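Notes for the Friday talk, version with the cuts

Okay, hi, thanks for coming. (Wait for the door. It always takes longer than you think.) I've got 41 minutes and I'd like to leave 13 of those for questions, so I'm going to talk fast and skip the slide with the org chart.

I'm going to talk about a pattern. A pattern on a sweater, to be exact, and what happened when an ad campaign put that sweater on everybody's phone in March.

Quick background for anybody who missed it. Finard makes outdoor clothes. Fleece, hats, those vests people wear to the airport. Last winter they launched a line named Climdale, and the star of it was a pullover with a band of stars and zigzags across the chest. The ad called it "a pattern from nowhere and everywhere." I want you to hang on to that line, we're coming back to it.

The band came from Grurnness. It's a small island town with a knitting guild, and people there have been making that exact band for generations. They knew it the second they saw it. One of the knitters put her grandmother's sweater next to the ad, posted the two side by side, and went to bed. By breakfast there were 1154 comments under it.

(Pause. Sip of water. Don't read the comments out loud, I tried that in rehearsal and it ate four minutes.)

I worked on the agency side of this, at Urbonaitė. We didn't design the sweater but we did write the line. So I'm up here as one of the people who got it wrong, and you can ask me about that part too, I won't mind.

Now, how did "from nowhere" get past a whole room of grown adults? I went back through my own notebook to find out. The first draft said "inspired by island knitting." Somebody asked which island. The designer had left by then, the mood board had no sources on it, and we had a deadline. So we took the island out! We took it out because we couldn't check it, and it felt like the careful thing to do. I remember being kind of pleased with us.
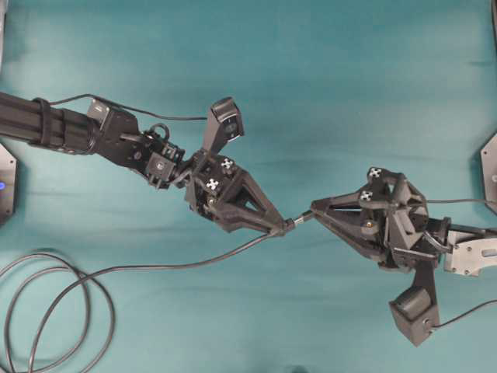 The first call with the guild was on a Friday and I'd written a whole apology, two pages. I got through maybe half of page one. They were polite about it, but they had a list, and they wanted to get to the list. They wanted the town named. They wanted the ad line gone. And they wanted to talk about money, which our side had put last on the agenda under "other." I've thought a lot since then about how you do a thing like this together, when one side is a company and the other is a guild that meets in a school kitchen. The second call felt different to me. Both of us had hold of one small piece of wording and we were both being very, very careful with it.

(If people laugh, fine. Move on.)

So what changed. The video came down the same day as the first call. The product page now says Grurnness in the first sentence, and the guild wrote that sentence, we only fixed a comma. There's a licensing fee for every pullover sold, including the ones already sold before anybody complained. Finard wanted to start the clock from the new contract. The guild said no, and the guild was right.

What didn't change: the name Climdale is still on the label, and a few of the knitters hate it. Some of them think the sweater should've been pulled from stores completely. I'm not going to tell you that's settled. One of them told me on the phone that a fee is nice but her pattern is still being made in a factory by a machine, and I didn't have a good answer for her. I still don't.

Practical stuff, for those of you who write copy for a living. Every mood board I work on now has a source under each picture, typed out, with a place. If the source is blank, the picture goes. I also keep 20 minutes on the schedule before the copy review just to ask where things came from. People groaned about that for a month or so and then they stopped groaning.

And call early. We called after the post went up, and you could hear it in every single thing we said. I'd have given a lot to make that first call back when all we had was a sketch and a question.

(Put the old line and the new line up next to each other. Let people read.)

Okay, questions. The mic is coming around from the left, and please say which agency or brand you're with if you're allowed to.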